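Progress report to the Insaurralde Fund
Purley Guest House Bedding Scheme, second period
14/11/2021

Summary

You gave us money to find out whether a small guest house can stop throwing away its bed linen. We have now spent most of it on bed linen. I think this is still progress, and the figures are below.

Where we are

Of the 79 rooms signed up across the Bresar valley, 63 was never a number anyone promised you, so I won't report against it. The real target was 376 sheets repaired or passed on by March. We stand at 376 minus 16, and those 16 are with Gemechu Gidey, whose sewing machine has been waiting on a part longer than I have been waiting on the dentist.

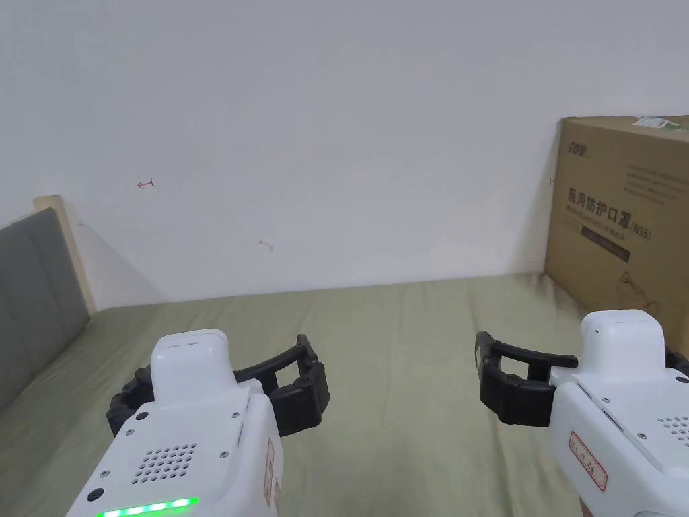 Fitted sheets remain the main trouble. A flat sheet wears out in the middle and can be cut down the center, turned and sewn again, as any grandmother will tell you at length. A fitted sheet goes at the corners, where the elastic gives up first. Gemechu now replaces the elastic on all four corners even if only one has gone, after the owners in Rurano sent the same sheets back to us 2 times and included a note.

Laundry

The cooler wash is in use at every house but one. Afiq Tuhumury drew up the wash chart and laminated it, and I am told it is being followed. I have also been told this by people who were standing in front of a machine set to hot. We will ask again in the spring, with less warning.

Color turned out to be a bigger subject than the grant application suggested. White shows every stain and gets bleached to death. The soft greens hide more and last longer, though two owners feel they look "like a clinic" and have asked for this to be noted. It is noted.
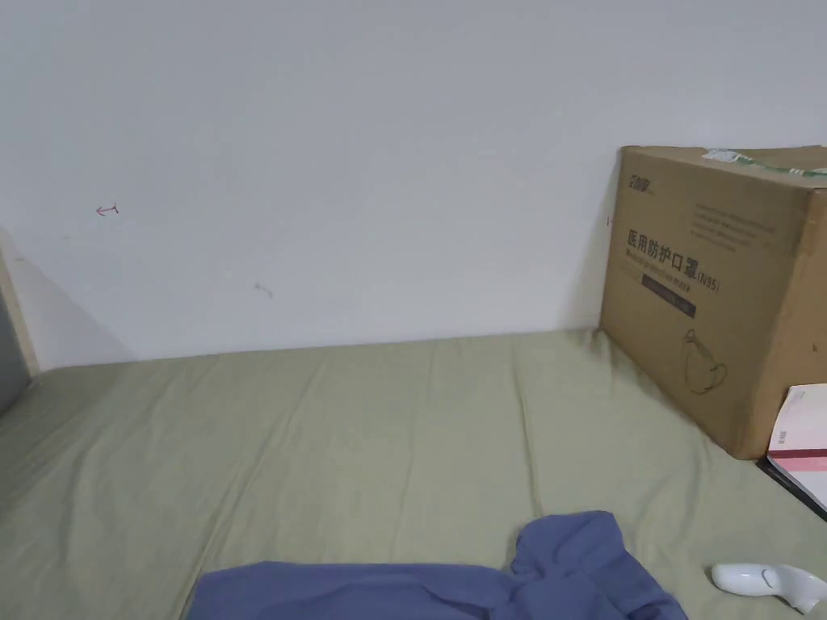 Will the scheme need more money before March?
The current grant covers thread, elastic and van fuel to the end of the period, provided the van agrees.

Next steps

Finish the last 16 sheets. Get the Rurano owners to sign the new returns form. Afiq will send the receipts separately, in order this time.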